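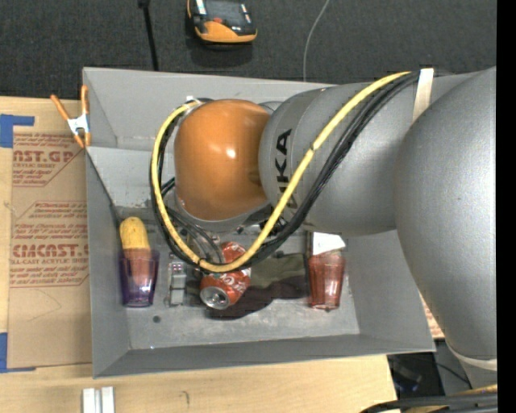
Jultent Radio Adds Live Studio Segments to Weekday Breakfast Program

April 5, 2023 – Jultent Radio will extend its weekday breakfast program by 30 minutes and introduce a live guest segment, the broadcaster confirmed today. The program will run from 6:00 a.m. to 9:30 a.m. on all Jultent frequencies and on the station's web stream. Heikki Kinnunen remains as host.

The new segment, titled Khunthong, will air at 8:40 a.m. It pairs two guests from film, television or music, who are interviewed together and then take part in a timed word round. Each round consists of 3 sets of clues read by the host. Scores are carried forward on a running table, and the pair with the highest total at the end of the season will return to co-host one full program in September.

Listeners may submit clues for the word round through the station's website. Submissions are limited to one per person per week and must not exceed 12 words. Clues used on air will be credited by first name and town only. The station will keep submitted clues on file for the length of the season and delete them when it closes.

"The interview and the game were planned as one item, and they share a single running order," said Kinnunen. "Guests receive the rules the day before. They do not receive the clues."

Production of the segment is handled by Dratel, which also supplies the audio editing for the station's weekend drama repeats. Interviews will be broadcast live without a delay – music performances, where scheduled, will be recorded in the same studio earlier that morning. An edited version of each segment will be published as a podcast by noon. Podcast episodes will omit commercial music for licensing reasons.

The studio audience application for the first season opens with this announcement. The station will admit up to 2000 listeners over the course of the season, allocated by random draw. Applicants must be 16 or older. Tickets are free of charge, are issued in pairs and cannot be transferred.

"The traffic and news bulletins stay at their present times," said Eckhard Oltmanns, head of programming at Jultent Radio. "The additional half hour is taken from the midmorning music block, which will start at 9:30 a.m. and is otherwise unchanged."

Advertising and sponsorship inventory for the extended program is sold by Jokent. Existing breakfast bookings will be honored at the contracted rate through the end of their term.

Press inquiries: Jultent Radio Press Office, extension 3073. Host portraits and the season guest list are available to accredited media on request.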